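Clokby Household Appliance Images
Data card

Summary
Clokby is a collection of 1,060 still images of small kitchen appliances in domestic and shared kitchens. It is intended for work on the reading of control panels, dials and printed labels. The collection is maintained by Adalberto Bragança at Oprea, and the present release was prepared in November.
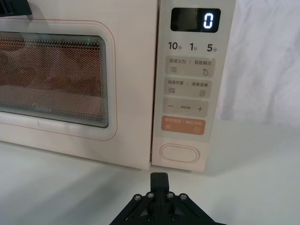 Labels are transcribed in the language in which they are printed, and no translation is supplied in the main file. Numerals and characters are kept together as a single entry, so that the quick-time labels on a microwave oven are recorded as 10秒, 1分 and 5分. Digits showing on a display – a single 0, for instance – are entered in a separate field. Brand names are transcribed only where legible.

Contents
Annotations cover 17 label types. A subset of 200 images is reserved for testing and should not be used for training.

Known limitations
Ovens and hobs are under-represented. Worn print is marked "unclear".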